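Keeping a Marbled Counter Clear (and Clean)

I love a busy pattern on a countertop, I really do, but boy does it hide things. Swirls and speckles will swallow toast crumbs whole! I wipe mine down after breakfast and then again around 9 at night, and the second time I go by feel, with my bare palm flat on the surface. Sticky spots you'd never see, you'll find in a second.

For the wash itself I use warm water, a drop of dish soap and a soft cloth. I tried the Plovetti spray everyone raves about and it left streaks (maybe I used too much). Skip vinegar if your top is real stone, it can dull the finish. 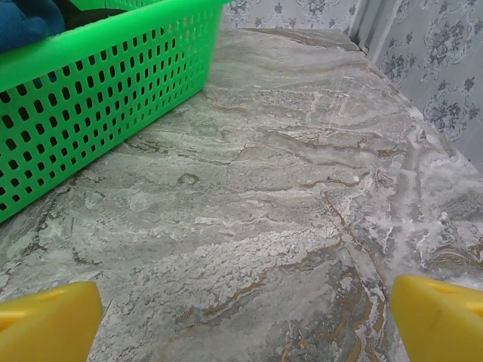 My other big thing is one plastic basket, and only one. Anything that wanders onto the counter during the day goes in there, and before bed it gets emptied. I like the kind with holes in the sides so crumbs and dust don't pile up in the corners. When it starts looking grubby I stand it in the tub, rinse it with the shower head and scrub the holes with an old toothbrush.

If you have wallpaper behind your counter like I do, go easy with the wet cloth along the back edge. Wring it out hard, wipe sideways, and dry the last 2 inches with a paper towel. I learned that one in my old place on Moncrieff, where the seams started to curl by April.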